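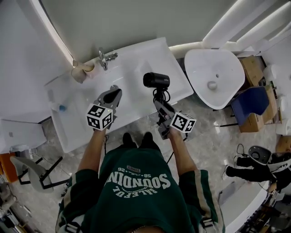 Sink smells first, those are what I get asked most. Drain smell is nearly always the trap or the overflow, and people go straight for the drain opener. Don't. Pull the stopper, get the hair out with a zip strip, then a kettle of hot (not boiling, if your pipes are plastic) water with a squirt of dish soap. Wait. Do it again. And push your sleeves up past the elbow before you start, forearms bare like you're washing a dog, cuffs soak up gray drain water and you carry it all over the house. A countertop sink in white shows every ring, so wipe it down last, after the drain, or you'll do it twice. Marbled gray floor hides drips nicely, and you find them with your socks.

Overflow hole, if you have one. Funnel, cup of warm water, a spoon of baking soda shaken up in it. Pour slow. Old bottle brush if it will fit. Once a month in winter is plenty for us.

Rings and scale

White vinegar on a paper towel, lay it right on the scale around the faucet, leave it 20 minutes, wipe, rinse well. Not on marble or any real stone, it etches and there is no getting that back. If you don't know what your counter is, test underneath or in a corner, or just use dish soap and patience.

Never vinegar and bleach in the same go. Not the same day, in my house.

Faucet tip clogged? Unscrew it with a rubber glove for grip. Still stuck, wrap it in a rag and use pliers, easy. Soak the little screen in vinegar while you do something else. Take a phone picture of what order the pieces come out in!! I had one back in upside down for all of January and thought the water pressure was going.

Silicone around the base going black: toilet paper twisted into a rope, soaked in bleach, laid along the seam overnight. Window open. Gloves. If it's still black in the morning the mold is behind the silicone, and you're cutting it out, sorry.

Cutting out old silicone

Plastic scraper, not a knife on a glossy finish. Hair dryer on warm for a bit softens the stubborn bits. Get ALL of it off, new won't stick to old. Wipe with rubbing alcohol, let it dry, then masking tape above and below the seam. Run the bead, smooth with a wet finger, pull tape while it's still soft. Leave it a full day. I tried leaving it overnight once and got to do the job over.

I use the Dindel clear tube mostly, the small one. Big tubes go hard before I get back to them. A screw down the nozzle keeps it going a few weeks.

Towels that smell

Too much detergent, too much softener, or sat in the machine. Half the soap you think. Run them hot on there own with a cup of vinegar and no detergent, then again with a little detergent. Dry all the way. All the way. A towel that's a tiny bit damp when it's folded will stink by tomorrow.

Hang hand towels on a bar and not a hook if you have room for one. Hooks bunch them up and the middle never dries.

Sweatshirts with printing on them, inside out, cold, hang to dry. The dryer is what cracks the lettering. If a print has already gone tacky, keep the iron well away from it.

Grease on a sweatshirt: dish soap rubbed in dry, before any water. Leave it half an hour. Wash. Check before it goes in the dryer, heat sets it.

Under the sink

Take everything out. Everything. Wipe the floor of the cabinet and put down a boot tray or an old baking sheet, something with a lip. First slow leak pays for it.

Feel along the pipes with dry toilet paper. It shows a drip your fingers miss. Check the shutoff valves turn too, a quarter turn and back. If one's stiff don't force it, that is a job for when the water's off at the main.

I keep in there: spare sponges, one bottle of Erosetti all-purpose, trash bags, the plunger for sinks only (mark it), gloves. That's it. Bought a Furnival pull-out rack for 37 dollars, and it hit the trap. Measure first, front to back AND where the pipe comes down. Went back to a plastic bin with handles, which I drag out.

Cold snaps: leave the cabinet doors open overnight if the sink's on an outside wall. Tiny drip from the faucet. Move the cleaners up out of reach first if there are kids.

Kitchen bits while I'm at it

Cutting board onion smell, coarse salt and half a lemon, scrub, rinse, stand it on edge to dry.

Scorched pot, cover the burn with water, spoon of baking soda, simmer ten minutes, turn it off and walk away. Wooden spoon takes most of it. Not for aluminum, goes dark.

Sponge: toss it when it smells. I buy the 40 pack and cut them in half, whole ones are too big for anything but the roasting pan.

Dishwasher filter, when did you last look? Twist, lift, rinse under hot water, old toothbrush. Mine was horrible. Every couple weeks now.

Dull scissors, fold a piece of foil over a few times and cut through it a dozen times. Helps a bit. Wont save a really blunt pair.

Jar lids, rubber band around the lid. Or a spoon handle under the edge til it pops.

Floors

Vacuum before you mop or you're just making soup. Two buckets, one soapy, one for rinsing the mop. Less soap than the bottle says, sticky floor means soap left behind. Go over it once with plain warm water and it'll stop showing footprints.

Scuffs from black soles come up with a clean tennis ball, or an eraser on small ones. Grout, baking soda paste and a stiff brush, rinse twice. Plorklow makes a narrow grout brush, mine's been through two bathrooms and the bristles are only now bending.

Shoes by the door is better than any of this but good luck in my house.

Next page is closets and the linen shelf, when I get to it. Updated 15 January 2024, fixed the vinegar time, it said 69 minutes before. Typo.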